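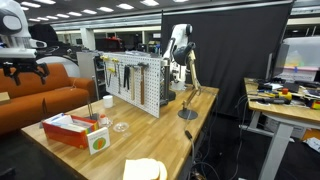
Slide 1. The bench, with the two arms and the pegboard.

(Leave it up while people find seats. Say hello, thank the hosts for the coffee, wait for the back row.)

Good afternoon, everyone, and thank you for coming to this one when I know there's a perfectly good session on pricing next door. I have 30 minutes and I'm going to try to leave the last 7 for you, because in my experience the questions are the best part and I always talk too long before them.

So, I'm Jingyi Zeng, and I look after the bench crew at Jarnarex. If you don't know us, we put together small kits and sample boxes for other companies, the kind of work where every order is a little different and somebody has to look at it and think. I started there packing boxes myself, and I still jump in when we're short. I want you to know that before I say anything about robots, so you know which side of the bench I'm talking from.

(Point at the slide, but don't linger.)

You'll see it's an ordinary workbench. Hammers on a pegboard, a desk lamp, a mug, a box full of papers or packets, even some slices of bread down at the front. And then two white arms. I like starting with the bench because when people hear "automation" they picture a big clean hall with a fence around it, and for a lot of us it's going to look much more like a table with stuff on it.

What we thought would change

We called the project Kumsa. The plan, as it was first written down, was all about speed. How many boxes an hour, how many hands on each shift. I sat in those meetings and I remember going back to the floor afterward and having to look at people I've worked beside for years, and they asked me straight out, are we being replaced? And I didn't have a good answer, and I said so. I'd do that again. I'd do it sooner, too.

(Slow down here. Last time I rushed it.)

What did change

The first thing was the reaching. Picking the same small packet over and over is hard on a shoulder, and that was the first job we handed over. I had a couple of people tell me, weeks later and a bit shyly, that they were sleeping better. That wasn't on any chart, and I really wish we'd asked about it at the beginning so I'd have something to compare it to.

The second thing was tidiness, of all things! A person can work around a mess. You push the cup over with your elbow and carry on. The arms made us talk about where things live, and that was a touchy subject, because a bench is a bit like a kitchen and everybody has their own way. We had more arguments about where to keep the tape than about anything technical. In the end each crew drew up its own layout, and I think that's the single best decision we made. My manager wanted one layout for the whole building. I'm glad we talked him out of it.

(If there's a laugh on the tape, wait for it.)

The third thing is harder to talk about. Some of the job got lonelier. When two people pack together they chat, and when one person is minding an arm, they mostly watch. We noticed it in February, when the break room got very quiet. So now we rotate, and people work in pairs for part of every shift, even where the schedule says one would do. It costs us a little and I'll defend it to anyone.

The notebook

We kept a paper notebook by the bench, and anybody could write in it. Complaints, ideas, rude drawings. By the end of the first season there were 263 entries. I read every one. The most common word was "stop," as in, who's allowed to stop it, and when, and will I get in trouble. So please, settle that on day one. At our place anyone can press the red button, and you don't have to explain yourself to me first.

(Check the clock. If running over, skip Triltum and go to the ask.)

Triltum is the training course we ended up writing, with a lot of help from our friends at Fastex, who had made most of our mistakes a year earlier. It's taught by packers. I'll put the outline on the table by the door, so take one on your way out.

The ask: before you buy anything, go and spend a whole shift at the bench. Bring a sandwich. Then ask the people there which part they'd be happy to give away, and which part they'd miss.

Okay, questions. (Repeat each one into the microphone.)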